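June 3, 2024
Sorting notebook, back table

Picking this up where Szu-yu left off, with the fabric remnants. I know the last entry ends halfway through a sentence about zippers, and I'm afraid the zippers are still waiting. Kam-wah wants the cloth done first so that we know how many bins to ask for, and I'd much sooner handle cloth than zippers anyway.

Quick recap for Ka-ming, who was away. The Thongsuk donation came in seven sacks, all mixed together, brights and neutrals and linings and bits of I don't know what. Two of the sacks went straight to Feng-yi for the quilting group and I have crossed them off the sheet. The rest is ours. The plan is still to have everything sorted, folded and labeled before the August classes start, and I think we'll make it if we stop rearranging the system every time one of us has a new idea (I include myself, very much so).

The system as of this morning: sort by color family first, then by weight, then by size. We tried weight first last time and it was slow going. You pick up a piece, you rub it between your fingers, you wonder if it's a heavy shirting or a light canvas, you ask whoever is next to you, and then the two of you have a lovely chat about shirting and the pile is the same height it was before. Color is quicker. A red is a red, at least until it gets close to orange, and then please see below.

Color families for now are reds, pinks and purples, oranges and yellows, greens, blues, grays and blacks, whites and creams, prints, and shiny. I know shiny isn't a color. Kwok-wai has already told me, kindly. But the satins and the metallic stuff slide off everything you stack them on, and when I had them in with the grays the whole stack went over onto the floor, so shiny gets a box with sides and I'm at peace with it.

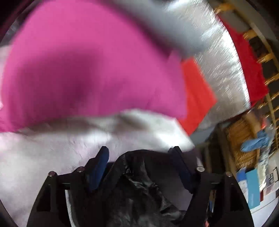 The red and orange question came up again, of course. Some of these pieces sit right between the two and depend entirely on what they are lying next to. Put one beside a deep wine red and it looks like a tangerine, put it beside yellow and it's a fire engine. What I settled on was to keep one piece of plain red cotton pinned to the front of the red bin and hold everything up against it. If it looks orange next to that, it goes with the oranges, and we don't discuss it. Szu-yu, if you disagree, move the pin but please write it here so I don't spend an afternoon moving things back again!

Pinks are much easier and there are a great many of them. I'd like to split hot pinks from pale pinks, mainly for the children's class, where everybody wants the hot ones and the pale ones get pushed to the bottom and come back as little balls. I haven't split them yet. It needs another bin and we're short.

Folding. I've gone back to folding around the Pillia board for anything bigger than a placemat. It takes a bit longer per piece but the edges line up and you can file them standing up, like folders in a drawer, and see every color at once. Smaller pieces I am only stacking flat with a rubber band. Slippery ones get rolled, no matter what size. I tried the board with a satin and it crept off sideways while I was reaching for the next one, so learn from me there.

Anything with a raw edge that is coming apart gets a quick trim with the pinking shears before it's folded, otherwise the threads tie the whole stack together and you pull up three when you wanted one. The good shears are in the top drawer, with the blue tape on the handle. They are for cloth. I found them next to a cardboard box and I'm not asking who.

Tally for the reds bin at lunchtime was 17 folded, and that's only the board-sized ones. I didn't count the small stuff and I don't plan to. Kam-wah only needs the big pieces for the bin estimate.

A note on the whites while I remember. White shows every mark from the table, so wipe it down first, and do the whites before the reds, in case any of the reds shed. I had this the wrong way around and had to shake out a whole stack of creams by the back door, picking off red fluff. It was rather pleasant out there, as it happens, so no great harm done, but it did eat up the time I'd meant for the greens.

Labels: the Zekovberg ones peel off the plastic bins after a day or so and I found several of them stuck to my sleeve. The tie-on tags from Nasus hold much better. There's only a part roll left. Kwok-wai, could you add tags to the next order, and a box of safety pins, the middle size?

Still to do:
Greens and blues, not started.
Prints, started, but I keep stopping to look at them.
Split the pinks when we have a bin.
Ask Feng-yi if the quilters can use anything under a hand's width, up to now I've been saving it all in a pillowcase and the pillowcase is full.
Zippers.

Leaving the board on the table and the sack I was working from open on the chair. Ka-ming, start with the blues if you like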